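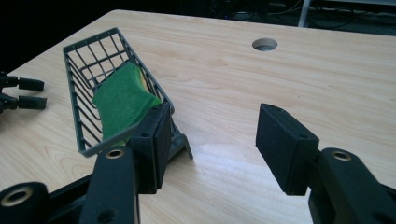
Thread: Desk in the kitchen, one year on

stedska_77
We eat at my old office desk now. It's light wood with a cable hole near the far edge. Should I oil it before March, or leave it alone? Crumbs and water get into the hole.

plainoak
Find out if it's solid or veneer first. Look at the rim of the hole with a flashlight. Oil does nothing on a sealed veneer except get sticky.

Onmont
Disagree a little. I've used a thin coat of paste wax on veneer for 13 years, no stickiness. Buff it the same day.

plainoak
Wax, sure. I said oil.

stedska_77
Next question is the dishes. There's no counter space, so the rack has to go on the table. 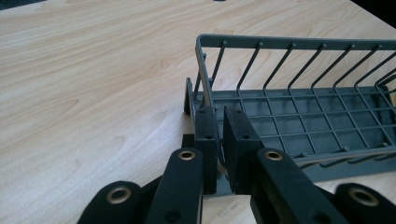
Gray wire rack on the pale tabletop

gullwing129
Put a tray under it. Water sitting under the feet will lift a finish in a month. I lost a Panum table that way.

Onmont
A folded towel works too.

plainoak
A towel holds the water against the wood. Tray.

stedska_77
OK, tray. What about a plain basket for fruit and mail?
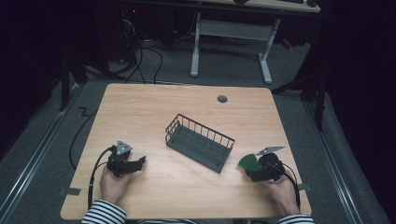 Wire basket set at an angle in the middle of the table

gullwing129
Fine if you stick felt on the bottom. Bare wire scratches when you slide it.

Onmont
Skip the felt and lift the basket.
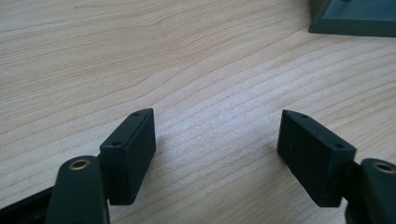 plainoak
If it does get scratched, don't start with 120 grit like I did. I went through the veneer on a Bundgaard desk in two passes. Try wax first.

stedska_77
Got it. Wax, tray, felt. Still need a plug for the hole.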